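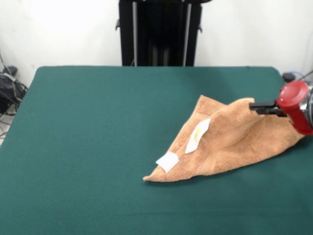
Tan towel on the green felt, August 2024

Ears in! I have been wearing them since quarter past nine this morning and it is now nearly bedtime and I don't want to take them out, although Dr. Pirzada says I have to, partly for the charging and partly so my ear canals can breathe. I didn't know they breathed.

I want to get today down while I still have it, because Helge said when he got his the strangeness wore off inside a couple of weeks and he was sorry he hadn't kept notes. So, notes.

The appointment was at the Phillips clinic, the new one in Kistard by the post office. I took the 80 bus since I didn't want to be driving home with a whole new set of ears. Good call. Zubaida Pirzada (she says call me Zubaida, I can't yet) had both of them laid out in their little case, a sort of pewter color, much smaller than I had been picturing. I think I had Grandpa's in my head, the big beige ones that whistled through Thanksgiving. They're called Parix. She showed me left and right, blue dot and red dot, red for right, and how the thin wire sits over the top of the ear, and then I tried it myself and dropped the right one in my lap. Tried again. Got it.

Then she hooked them up to her computer and said "okay, I'm going to turn them on now" and halfway through the sentence her voice came forward. I don't know how else to put it. It walked up to me. And there was a hiss, which I thought was the hearing aids, and I said is it supposed to hiss, and she pointed at the vent in the ceiling. The air conditioning! I have sat under air conditioning every summer of my life and I guess I stopped hearing it somewhere along the way and didn't notice it go.

I didn't cry, which I had bet Orlando I would. I laughed. My own laugh sounded like somebody with their head in a bucket and that made me laugh more. She said that's normal, your own voice is the last thing to settle, and she turned something down a little and it got better. She's set them at less than my full prescription to start. They go up a step at the next visit and another one after that. I said couldn't we just go all the way now and she said everyone who feels good in the chair says that, and then they go outside and a truck goes by.

A truck went by. She was right.

List of things heard today, no order:

My sandals. They slap. Have they always slapped?

The turn signal on the bus, all the way from the middle seats.

A woman on the bus eating chips. Wow. I was fascinated and also wanted to get off.

The paper bag the pharmacist put my batteries in, except I don't need batteries, they're rechargeable, I bought them out of pure habit of thinking hearing aids need batteries. They'll do for the bathroom scale maybe. Return them? Check the receipt.

The refrigerator, which has a kind of song. It starts low and then there is a click and it's quiet. I stood in the kitchen and waited for it to do it again.

Birds, yes, obviously birds. Everyone told me birds. Orlando has been telling me birds for a month. But it was the high one that got me, the thin see-see-see one in the hedge by the mailbox. Orlando came out on the steps and I pointed and he said "that one? That's there all the time." I made him stand there with me anyway.

He's been so good about all of this. He was the one who kept saying it, very gently, for years, and I was the one who kept saying he mumbles. For the record I would like it written down that he does mumble. I can hear him mumbling now and it's definitely mumbling. But the TV was at 44 when I left this morning and tonight we watched the whole of that boat program with it on 19, and he kept looking over at me and I kept saying yes, I got that. I heard the man whisper! There was a man whispering behind a door and I got every word. It wasn't even interesting, he was talking about keys.

Now the less good parts, to be fair.

Lunch at Dustier was hard. I thought I'd treat myself after the clinic and it was too soon, I should have listened, Dr. Pirzada had told me to do quiet rooms first. That place is all tile and metal chairs. Every fork in there was coming at me from the same distance. The blender went off and I grabbed the table. Wyn Morgan came by on his break and sat down and I could tell he was being nice and talking clearly, but his voice was in with all the rest of it, and I caught myself doing the old thing, the nod and smile. I hate the nod and smile. I've agreed to so many things that way. I'm fairly sure that's how I ended up with his cousin's bread machine.

So I stopped and told him. I said Wyn, I've got hearing aids in, they're brand new as of this morning, and I can't hear a word you're saying. And he just picked up my plate and moved us to the corner by the window, with my back to the wall, and it was so much better. That was on the clinic sheet too, back to the noise or back to the wall, I forget which, must look. He told me he's deaf on one side from mumps. All these years of him always walking on my left! I thought it was manners.

Also the left one itches. Also putting on sunglasses with them is a whole operation and I nearly flicked one into the storm drain outside the bank. I will be working out a system.

And I got tired. I want to be straight about it because I was so high all morning, and then at three o'clock it was like somebody unplugged me. Aled Yorath, from the choir, had warned me about that. He said listening is work and you've been skipping work for a long time. I lay down on the couch with the ears still in and listened to the neighbor's sprinkler and went right out.

The money – I'm still a bit dizzy about the money. The plan pays part and I pay more than 300 up front and then a monthly amount, and I had a bad night over it last week. Tonight I'm not sorry. I keep thinking about how long I put off that first test. I had the leaflet on the side of the fridge (singing away behind it!) since December. I'd look at it and think, well, I hear fine in the car. I did hear fine in the car. It was everywhere else.

What I was scared of, I think, was the test itself, sitting in that booth with the button and knowing there were beeps going by that I wasn't getting. And there were. You sit there in the quiet and you suspect it. She showed me the graph afterward, fine on the low notes and then it goes down like a slide at the playground. All the s and f and th sounds live at the bottom of the slide. She said that's why I could hear people talking and not know what they said. I could have hugged her. I've been trying to explain that exact thing to people for ages.

Oh, and S! I can hear S! I said "sausages" in the car park of the clinic – parking lot, I've been spending too much time with Aled – several times over, to myself, and a man with a stroller gave me some room.

Called my sister after supper. They link to the phone, so she was just there, in both ears, like a thought. She asked what it was like and I couldn't say it properly. I told her about the sprinkler. She said she'd been meaning to get hers checked too and I'm going to keep after her about it, nicely, the way Orlando did with me. Maybe a little less nicely, it took me long enough.

For tomorrow: wear them first thing, before the kettle. Read the newspaper out loud for ten minutes, that's homework, for getting used to my own voice. Ask Helge what he does about wind, because the walk up from the bus was like being inside a flag. Find the tiny brush, it was in the box and now it isn't. Choir practice, not yet, Aled says give it a couple of weeks, and that the altos will be a shock.

Two more things. Rain started just after nine and I opened the window by the bed to hear it come down on the porch roof. I'd been hearing rain all along, I thought, but it had been a kind of gray hum, and tonight it's all separate little taps. Orlando's reading, and when he turns the page I know it without looking.

Charger light is green. Okay. Taking them out now. Five more minutes.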